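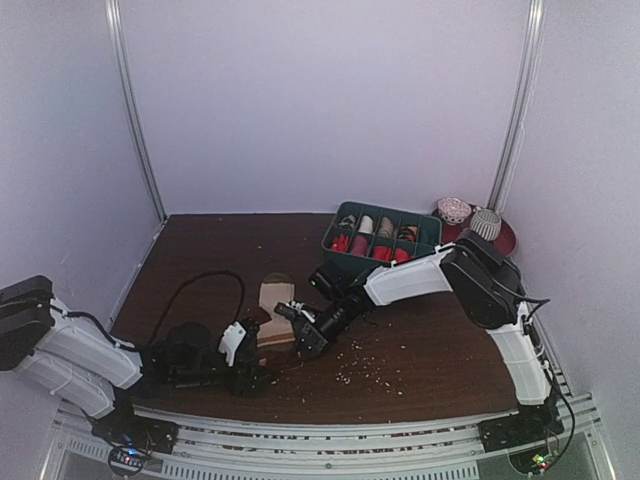 The sock robots have been here since July, a thread

Threads > Work > Warehouse life > Returns

July, by Aksel Frandsen

OK so people keep asking me what it's like on the returns floor now that we've got the arms, and I keep typing the same reply, so I'm putting it all in one place. Long one, sorry!

Quick background. I work at Brutport, at the Fulwood site. We take back clothes people bought online and changed their minds about. There are 22 of us on days. My corner is smalls, meaning socks, scarves, baby stuff, anything you can roll up and stick in a divided box.

The project is called Breturar (don't ask me how to say it, I've heard three versions from managers alone). The machines came from Koech, who also send a guy when something gets stuck. Each cell is a pair of arms, pale walls behind, brown wood-grain table in the middle, silver rail along the front. One arm comes in from the left, one from the right, and they meet over whatever's on the table.

The box in there is one of the green ones with the little compartments. Bright red bundles along the front with a maroon one in there too, and behind them a patterned one in black, gray and white, next to a white roll. That's how I've packed a box for years, and it's very odd to see your own habits on a table with two arms leaning over it.

Before this, my day was 8 hours of pick up, flatten, check, roll, tuck, next. You get fast. You also get a thumb that clicks. Mine clicked so loud my kid could hear it across the kitchen.

Now I feed two cells and check what comes out. When an item has them beat, a light comes on over my station and I go sort it out. So I walk a lot more. My shoes are wearing out and my thumb is fine.

What gives them trouble: anything soft and a bit long, lying flat. Take that beige sock-looking thing between the grippers, the one with the orangey brown band. I'd have it rolled before I'd noticed picking it up. The arms have to find an edge first, and an edge on soft knit stuff is kind of a matter of opinion.

Stiff things they're great at. New scarves still on the card, no problem. Fluffy baby socks are a nightmare, they grab two and think it's one.

Last month the floor did 3371 smalls in one week. Almost a record for us. They put the number up on the board with a smiley face, and then there was a bit of a discussion in the break room about whose smiley face that was supposed to be!

Because yeah, let's talk about jobs. We didn't lose anyone in smalls. Two people moved over to shoes, and one of them wanted to go and one didn't. The evening shift didn't get the extra spots that were promised last winter, and I think that's where the arms really show up. It's hard to be mad about a person who was never hired, but my neighbor's son had applied, so I do think about it.

Pay: same. I asked. I'm "cell support" now instead of "sorter" and the new title came with a lanyard. I brought it up at my review and they said they'd look at the grade after summer. I've got that in an email, so I'll be back on this thread if summer comes and goes.

The thing I miss is talking. We used to stand across a big table from each other and you could get through a whole movie plot in a morning. The cells are spaced out and I'm on the move, so now it's half a sentence as you pass someone with a tote. I still don't know how one coworker's kitchen remodel ended.

The thing I don't miss is the last hour. You'd be rolling socks with your brain completely gone, and that's when mistakes went through. I catch way more now. Holes, wrong sizes, the single sock somebody sent back as a pair (they do this ALL the time).

If you're getting something like this at your place, ask early who cleans the tables. We didn't. It ended up being us, and it wasn't in the time plan for weeks. Crumbs, lint, little specks of whatever, all over the top and down in the gaps of the rail. It's on the schedule now, end of every shift, and it's paid.

Also get them to show you how to stop the thing before they show you how to start it. Koech's guy was good about this. He made every one of us press the button a few times until it felt normal.

Somebody asked if I've named them. I haven't, but the night crew has, and I can't post what they came up with.

Going on shift now. Put your questions under this and I'll get to them at lunch, and if you work in shoes please tell me how your training went, I've only heard one side of it.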